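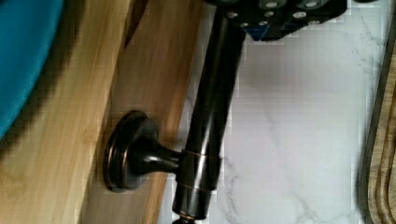 Intro to Materials and Finishes, wk 7 notes
Metal surfaces: patina, plating, coatings
Handout version, revised Mar 19, 2019. Typed up from the board, thanks to Cúc Âu for sharing hers.

Reading for this week: chapter on corrosion, first half only. Skip the chemistry appendix unless you want it.

1. What we mean by "finish"

Base metal = what the part is made of. Finish = what you see and touch. Often two different metals, or a metal and a lacquer. Catalogs mix these up all the time. "Bronze" in a hardware catalog is nearly always a color name. "Brass" could be either one. Read the spec line, not the headline.

Three families, for the exam:

Conversion finishes. Surface of the metal itself is changed by a chemical reaction. Patinas, bluing, anodizing on aluminum.
Deposited finishes. A new layer of metal laid down on top. Electroplating, hot-dip, vapor.
Organic coatings. Paint, powder, clear lacquer, wax, oil.

Plenty of products use more than one. Plate first, darken the plate, then lacquer over it. Ask which layer you are looking at.

2. Patina, the natural kind

Copper alloys left alone outdoors: pink or gold, then brown, then near black, then (sometimes) green. Brown stage is mostly oxides. Green needs sulfates, chlorides or carbonates, so depends on the air. Near the coast goes green faster. Dry inland places may sit at brown for decades.

Indoors usually stops at brown. Handled areas stay bright, rubbed by hands. Think of door pulls in old libraries, or the toe on a statue.

Patina on copper is partly protective. Rust on plain steel is not, it flakes and lets more water in. Weathering steel is the exception, comes up in week 9.

3. Patina, the hurried kind

Applied with chemicals, heat, or both. Liver of sulfur for browns and blacks on copper alloys. Needs a clean surface, any finger grease shows up as a pale print. Walid ruined his first sample plate this way, see display case.

Oil-rubbed bronze: dark brown, close to black, with coppery color coming through at edges and raised spots. Original idea was a chemically darkened bronze, then oiled. No hard coating. A "living finish", meaning it changes with use and the maker won't take it back for changing.

Most of what is sold under that name now is plated or coated to match. Copper-ish layer, dark layer on top, some of the dark taken off for highlights, clear coat. Looks aged on day one and is meant to stay the same. Neither is wrong but they need different care (section 6).

Question from Shivam: can you tell the two apart by eye? Sometimes. Factory highlights tend to be even all over, including spots a hand never reaches. Real wear follows use.

4. Plating, short version

Part is the cathode. Plating metal goes into solution, comes out on the part. Current collects at corners and outside edges, so deposit is thicker there and thin in recesses. That is why inside corners fail first.

Underlayers matter more than the top layer. Decorative chrome is very thin, the nickel beneath it does the corrosion work. Know this one.

Prep is most of the job. Clean, rinse, activate, rinse. Skip a rinse and you get blisters. Plating does not hide scratches, it makes them shinier.

5. Case: the Zestthorpe handrails

Small hotel, exterior rails, ordered in dark bronze from a supplier called Clandico. Spec said color only. Nothing on base metal, nothing on coating. Arrived as coated steel. Invoice was $1,276 for the set, which looked like a bargain to everyone at the time.

By the second January there was rust at the welds and under the brackets. Coating was fine on the flats. Trouble started at cut ends that were never sealed, and where salt water sat.

Discuss: who should of caught this, and at what stage? Rewrite the spec line so it couldn't happen. Two sentences max.

6. Care

Living finishes: dry cloth, wax now and then. No polish unless you want to start over.
Lacquered or coated: mild soap, water, dry it off. No abrasives, no ammonia, no vinegar. Once the clear layer is broken the metal darkens in spots and you can't patch it well.
Bare brass: polish all you like, it comes back.

Test on the underside first. Always.

7. For next week

Bring 3 small metal objects from home, any finish. Write down your guess at base metal and finish family before class. Magnet test allowed (steel sticks, brass and zinc dont, a magnet tells you nothing about the plating color).

Lab groups: Uzma Butt and Châu Phí have moved to the afternoon section, everybody else as before. Gloves and goggles or you sit out. Sulfur smell is normal, headache is not, tell me.

Patina worksheet due at start of lab.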